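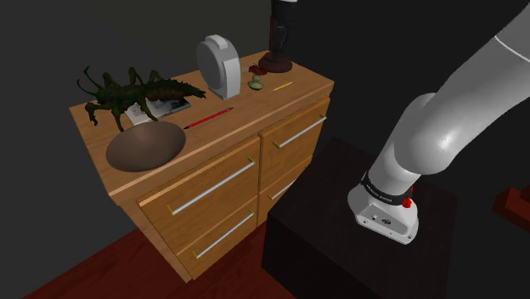
La música independiente del valle de Bosorico ha entrado este año en una etapa de consolidación que pocas instituciones culturales de la comarca habían previsto. El sello Adeto, fundado con un catálogo de 3 referencias, presentó en marzo el nuevo álbum del cuarteto Holterska, grabado íntegramente en una antigua sala parroquial. Las canciones proceden de un archivo de cantos de siega y trilla, y en ellas el campo se escucha de cerca: una de las piezas centrales lleva por título «Antenas» y su línea de violín, larga y curvada, recuerda las dos que se alzan desde la cabeza de un insecto verde oscuro, de patas espinosas y dobladas. El disco suma 71 minutos y se publica en una tirada de 660 ejemplares.

La producción corresponde al estudio Avotiņš, que optó por tomas completas y un número reducido de micrófonos. El coro final conserva la reverberación natural de la sala. 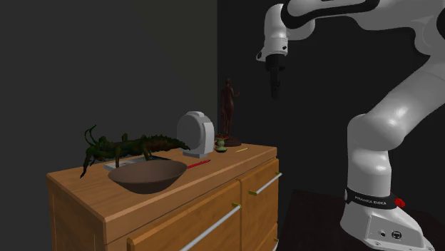
¿Dónde puede escucharse el álbum en directo?

El cuarteto ofrecerá 5 conciertos en el auditorio municipal de Bosorico durante el mes de octubre, todos a las ocho de la tarde y con entrada gratuita hasta completar aforo.

El programa incluirá dos composiciones inéditas y una suite para voz y armonio.

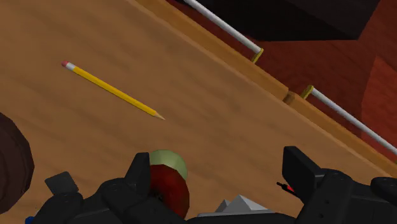

Núm. 71

La publicación se acompaña de un cuaderno con las letras y las partituras, preparado por el propio sello. Los centros de enseñanza musical de la comarca podrán solicitarlo por escrito a Adeto antes de que finalice septiembre. El vinilo se distribuirá en tiendas especializadas a partir de noviembre.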